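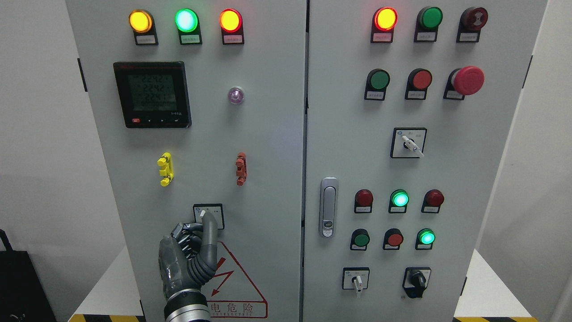

Schaltschrankanlage Vaveo - Bedien- und Übungsfeld für die Niederspannungsverteilung

Die Schaltschrankanlage Vaveo steht den Fachbereichen der Lehrwerkstatt Punska als Bedien- und Übungsfeld zur Verfügung. Sie umfasst zwei nebeneinander angeordnete Schrankfelder mit hellgrauen Türen. Das linke Feld dient der Messung und Meldung, das rechte der Bedienung der einzelnen Abgänge. Die Anlage kann von Ausbildungsgruppen sowie nach Absprache von externen Einrichtungen genutzt werden.

Ausstattung linkes Feld
Drei Meldeleuchten in Gelb, Grün und Rot
Digitales Multifunktionsmessgerät mit LCD-Anzeige und Tastenreihe
Rundes Meldeelement mit durchscheinender Linse
Drehwahlschalter mit weißem Hebel
Warnzeichen für elektrische Spannung

Die Beschriftung der Türen ist überwiegend in chinesischer Sprache ausgeführt. Eine deutsche Übersetzung sämtlicher Schilder liegt der Betriebsanweisung als Anlage 4 bei und ist vor der ersten Benutzung zu lesen.
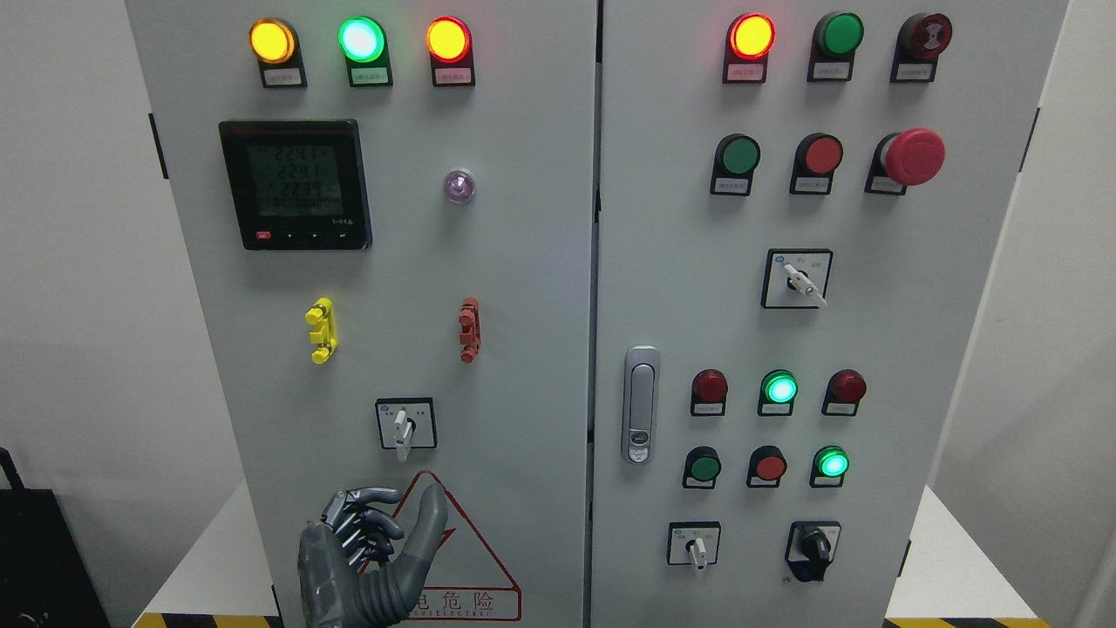 Aus dem Kreis der Nutzenden wurde hierzu angemerkt, die Übersetzung solle auch unmittelbar am Arbeitsplatz aushängen, da man während einer Schaltübung ungern in der Mappe blättere. Der Anregung wird entsprochen; der Aushang erfolgt bis zum 22. September.

Messung und Anzeige

Das Messgerät stellt drei Spannungswerte untereinander dar. Geringe Abweichungen zwischen den Werten sind im Übungsbetrieb zulässig und im Protokoll mit einer Nachkommastelle festzuhalten. Die Tasten unterhalb der Anzeige dürfen ausschließlich von der Aufsicht bedient werden. Änderungen an der Parametrierung sind im Gerätebuch einzutragen.

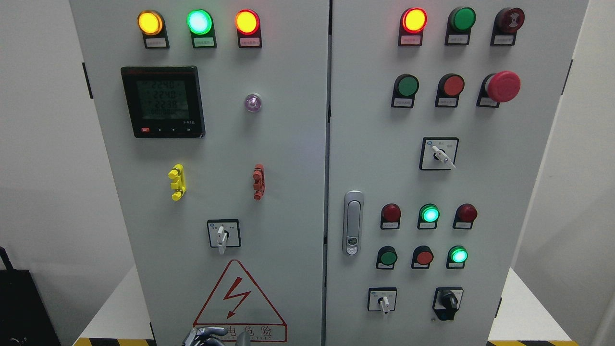
Für die Meldeleuchten gilt die im Schaltplan angegebene Zuordnung. Eine Deutung allein nach der Farbe ist nicht ausreichend. Das rechte Feld ist mit Leuchten, Drucktastern und Wahlschaltern bestückt und wird in den Übungen Flamari und Bolger verwendet. Beide Übungen setzen die bestandene Sicherheitsunterweisung voraus, die jeweils im Januar zu erneuern ist.

Nutzungsbedingungen

Schalthandlungen erfolgen nur auf Anweisung der Aufsicht und bei geschlossenen Türen. Arbeiten im Inneren der Schränke sind Elektrofachkräften vorbehalten. Das Warnzeichen ist sauber zu halten und darf nicht überklebt werden. Je Gruppe sind höchstens 10 Personen zugelassen.

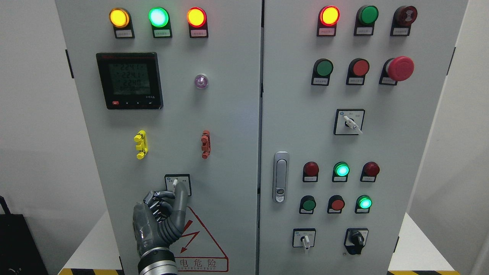

Fachbereich Elektrotechnik und Schaltanlagen, Lehrwerkstatt Punska

Reservierungen sind schriftlich unter Angabe der Inventarnummer 247 an den Fachbereich zu richten. Anzugeben sind die vorgesehene Übung, die Gruppengröße und die verantwortliche Aufsicht. Störungen - auch der Ausfall einer einzelnen Leuchte - sind unverzüglich zu melden. Schaltplan und Betriebsanweisung werden bei der Übergabe ausgehändigt und sind vollständig zurückzugeben.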